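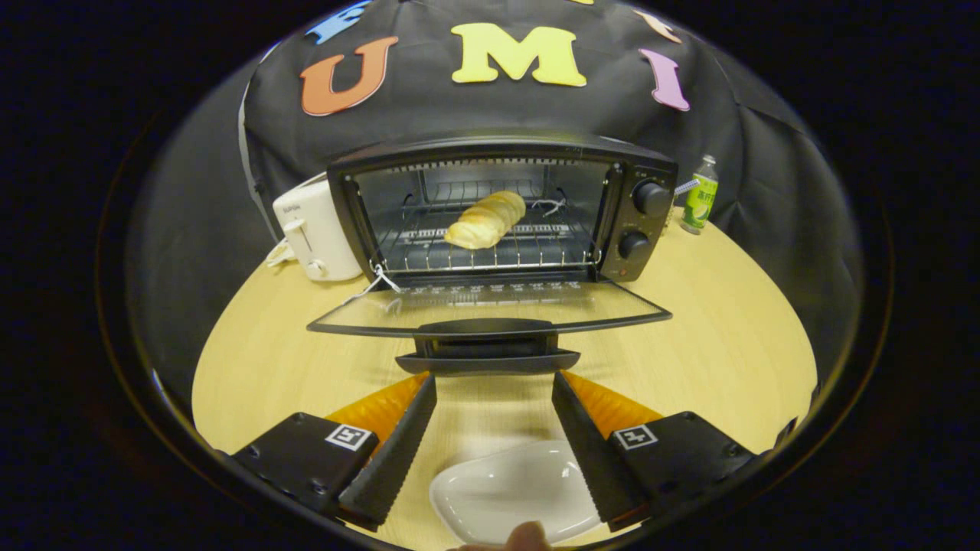

Warming up one bread roll: toaster oven or pop-up toaster?

Posted by radebe_crumbs, 22 February 2024

I own both and they sit side by side, judging me. A roll won't fit in the slots, so it goes on the rack in the toaster oven, where I get either a cold middle or a crust I could resole boots with. What am I doing wrong?

Fledport40
Nothing wrong with the oven. Let it heat up empty, flick some water on the roll, then give it three or four minutes on low. Foil over the top if it's browning too fast. And put it straight across the wires, mine always rolled toward the door when I set it in crooked.

clarkirex
microwave

Omilham_1201
Fledport40 has it, but check which knob is the timer. I spent a winter setting the temperature to "five minutes." You can also slice the roll and use the pop-up, if you enjoy fishing for bread. Unplug it first.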